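Household chore automation

Household chore automation is the long-running effort to build machines that can take over the ordinary work of keeping a home, such as sweeping, laundry, dishes, tidying up and putting groceries away. It sits close to shop-floor automation, and the two fields have traded ideas for decades, but a factory can be arranged to suit its machines and most people would rather not arrange their kitchens that way. As things stand, a few narrow chores are handled well, a good many are handled slowly, and some are still waiting for a machine that can manage them at all.

Background

The earliest household machines did one job inside a box. Washing machines and dishwashers belong to this family, and they remain the great success of the field, even if few people think of them as robots anymore. Someone still has to carry the clothes to the washer, sort them, and fold them afterward – and it is this carrying, sorting and folding that newer research is mostly about.

Robot vacuums came next and did nicely, partly for the simple reason that a floor is flat and a vacuum doesn't need hands. Chores that call for picking things up have been a good deal harder.

Which chores can be done

Floor cleaning is the most settled. Lawn mowing is close behind it, at least on plain yards without too many toys lying in the grass.

Laundry folding can be done by two-armed machines under good conditions. The Tedino, a folding machine tried out in the town of Harncombe, was given 1,000 towels over one November and folded 543 of them without help. Towels are friendly things to fold, and the same machine was never offered a fitted sheet.

Loading a dishwasher is possible with dishes the machine has met before. Glassware and anything nested inside anything else still cause trouble, and so do the odd plastic lids that every family seems to own.

Tidying a room asks for more judgment than strength. The machine has to know that a sock on the floor is out of place and a rug on the floor is not, and households differ on where nearly everything belongs.

Comparison with shop-floor work

In a workshop, parts arrive in known sizes and usually in known places, so a robot can repeat one motion all day long. Trouble starts with mixed bins and small orders, where the work begins to look rather like housework. Magdy Ouali, writing on small repair shops, argued that handing a tool to a mechanic and handing a spoon to a cook are very nearly the same problem, and that the two groups of researchers ought to eat lunch together more often.

Long, thin objects

Brooms, mop handles, paintbrushes and screwdrivers make up a family of their own. A slender object held near one end will swing or slip if the grip is a little off, and its far end may reach well past what the machine is watching. Much of the practice for this kind of grasp takes place in simulated rooms, where a dropped tool costs nothing and the same pickup can be tried over and over. Two flat fingers are a common choice for the job, closing on the narrow part of the handle from either side.
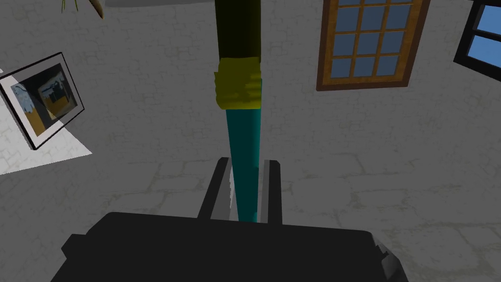 Remaining difficulties

Speed is the complaint heard most often. Manuela Rizzi's survey of home trials found families quite patient with a slow machine in an empty house and much less so with one standing in front of the refrigerator at dinnertime.

Skills learned in simulation also tend to weaken in a real home, where handles are sticky, lamps throw odd shadows and the dog has opinions. Cost is another matter. The Zosteo arm, meant for kitchen counters, was priced out of reach of most of the households it was designed for, and only 4 were placed in homes during its first trial.

See also

Domestic robot
Robot grasping
Sqalli folding test
Service robotics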